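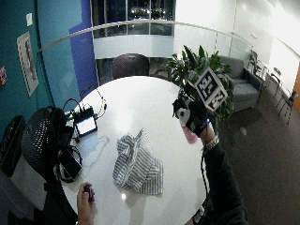 Chaminda Ranasinghe writes that striped cotton comes out of his machine with the white parts gone dull, and asks whether a hotter wash would help. It would probably make matters worse. Most dulling in striped cotton is loose dye from the dark yarn settling on the light yarn, and heat speeds it up.

August – Adelmo Gentile, Toltby Laundry Notes

Testing for loose dye

Wet a white cloth with cold water and press it on an inside seam for seven minutes. If the cloth picks up any colour, wash the garment alone until a repeat test is clean. Test each new garment, even if you own the same one in another size.

Washing

1. Turn the garment inside out and undo all buttons, including the cuffs.
2. Select a cool cycle with a spin speed of 600. Faster spins set creases along the stripe.
3. Measure the detergent. I use 80 ml of Brakix liquid for a full drum in hard water, and half that in soft water. Powder with bleach will fade the dark yarn.
4. Take the load out as soon as the cycle ends. Damp cotton left in a heap passes dye from one fold to the next.
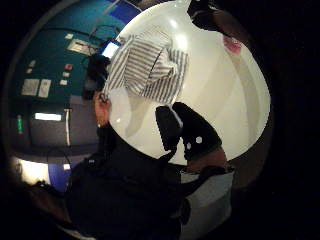 Thin grey stripes on a loose white shirt.

Drying

Shake the garment once from the hem, then pull the side seams straight by hand. Hang it on a wide hanger with the top button done up. Dry it indoors or in shade – strong sun yellows the white yarn before it fades the grey.

Leave a hand's width between garments on the rail. A small room needs a window open or a fan running on low. 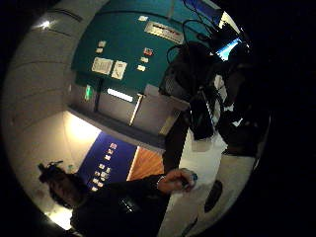

With the air moving, a light shirt should be ready to iron by the evening if it was hung in the morning. Iron it while slightly damp, on the inside, working along the stripe. Ironing across it can stretch the cloth and leave the lines wavy. Do the collar first, from the points inwards.

If the white is already dull, soak the garment overnight in cool water with a colour run remover, then wash as above. Check the packet for coloured cotton first.

Contact: Toltby Laundry Notes, PO Box 2294 | © Adelmo Gentile | Back to top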